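Category: Course notes > Woodland Ecology > Insects and trees

Session 2: Bark beetles and how a tree fights back

Tutor: Eirlys Craddock

Welcome back! Last time we got to grips with what is inside a trunk, and you will need that today, so keep your labelled cross-section handy. Bark beetles are my favourite subject on the whole course. Most are smaller than a grain of rice, and yet in a bad run of years they can change the look of an entire hillside.

What the beetle wants

The prize is the phloem, the thin living layer just under the bark that carries sugars down from the needles. An adult bores through the outer bark and starts a tunnel, called a gallery. In many species the female lays her eggs along the sides, and when the grubs hatch they each chew off in their own direction. Peel back the bark of a dead spruce and you find the pattern written there - one main corridor with dozens of side alleys getting wider as the grubs grew. It is a lovely thing to find, even if the tree would disagree.

How the tree answers

A healthy conifer is far from helpless. Its first defence is resin, which floods the entry hole and can push the beetle straight back out. Look for pale blobs on the bark, known as pitch tubes. Drought makes all this harder, as a thirsty tree has less resin to spend. Storm-felled trunks have hardly any fight left in them, and that is why numbers so often climb after a windy winter.

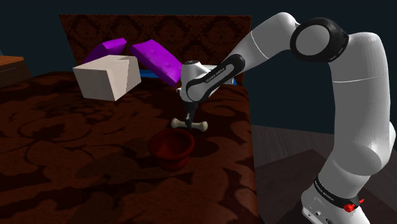

Calling for company

Now the really clever bit. Once a few beetles have got in, they give off scents called pheromones that draw in others of their kind. One beetle against one spruce nearly always loses, but hundreds together can use up the resin supply. Many also carry fungi, and these spread into the wood and can slow the flow of water.

The Onville plot

Our figures come from the survey that Erdal Taşdemir and Tülin Öztürkmen ran at Onville. They checked 244 standing spruces in May and found fresh bore dust on 42 of them. Before next session, work out the percentage and mark the affected trees on your plot map. Are they scattered or bunched together? Have a guess at why!

Reading: Keskin and Saraç, Pradberg handbook, chapter on galleries. Start at page 222 and do look at the drawings.

Back to top | Woodland Ecology course notes | Contact the course office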